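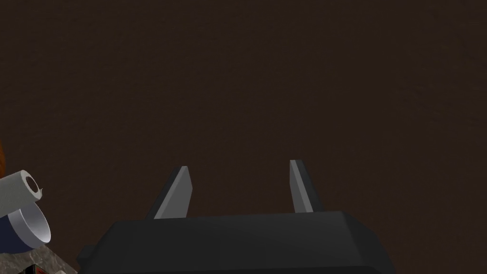
Sausage Equipment Demonstrator, Vodo Food Machinery

Vodo sells mincers, fillers and bowl cutters to small butchers who have outgrown the hand crank but not the habit of swearing at it. We need someone to show them how the new gear works.

You'll visit 23 shops a month, strip and clean a filler in under 15 minutes, and eat more snags than your doctor would favour. 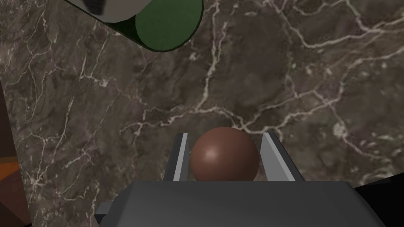 Veined stone, seen from above.

You'll need a driver's licence, a food safety certificate and a strong back. The Gumon 86 filler has wheels, in theory.

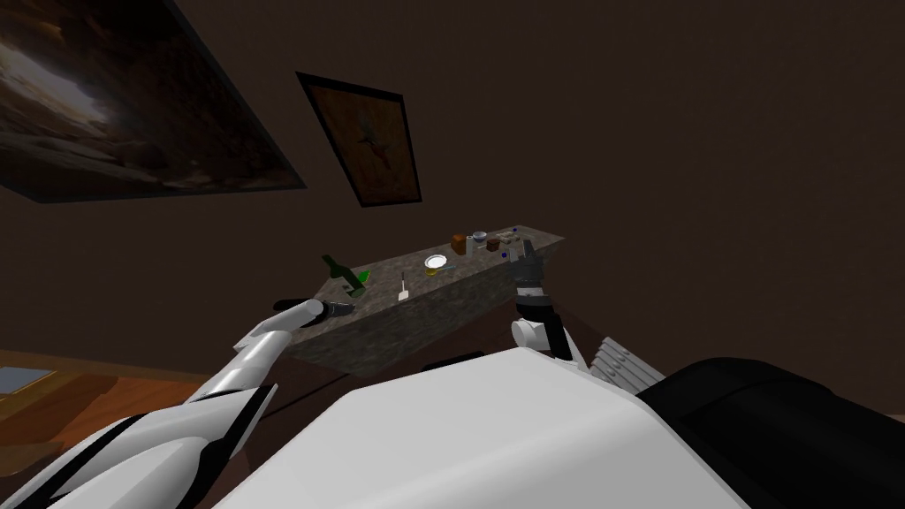
Do I need to be a qualified butcher?
Two years behind a counter or in a smallgoods kitchen will do. Manee Phromma, who runs the demo team, came to us from cheese and has mostly been forgiven.

Full time, with a company van whose colour was chosen by the previous owner. Start in December, when every customer wants hams and a repair on the same morning. 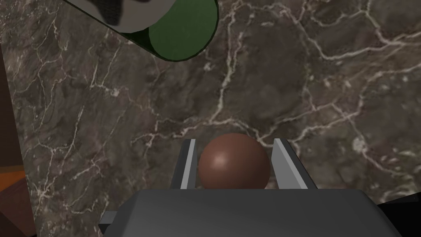 A brown ball on marbled stone.

Send a one-page letter to Kanyarat Kaewkla at our Wattanapong office, quoting job 348. Please don't post samples.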